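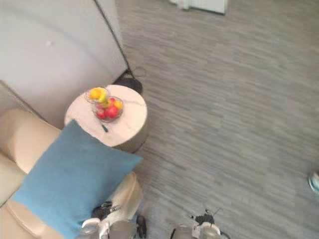 First convention, no idea what to pack for two days of sitting

Posted by Yaa Asamoah, 11 September 2019

I'm going to the Lirnum anime weekend in February with my sister. It's my first one. The panel rooms have folding chairs and the video rooms are floor seating only. My lower back gets stiff after an hour or so on the floor. Do people bring their own cushions, or will I be told to leave it at the bag check? Also, is it worth getting the 2-day badge early? I can't find anything on the site that says if they sell out.

Gwion Penry

Cushions are fine. I have taken one every year and never been stopped. Folding stools are not allowed because of the fire lanes. Sit near the back wall of the video room so you have something to lean on -- those spots go first, so get there before the opening credits of whatever is on before yours.
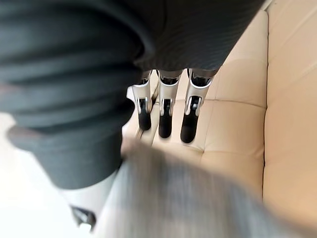
On badges, they capped it at 1475 last time and it did sell out, but only the week before. The day badges are a separate batch of 1000. I'd buy early if you both want the full weekend. Pick yours up the night before if you can, the morning line is slow.

Mereana Whitelaw

Agree with the above. Get up between episodes and walk the dealers' hall. I sat through a whole run of Brollutard one year and could hardly get down the stairs after.
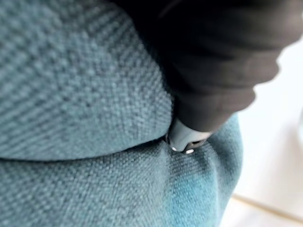

Woven cushions in teal

Kvido Čierny

I just stand at the back. Is Fodik showing this year?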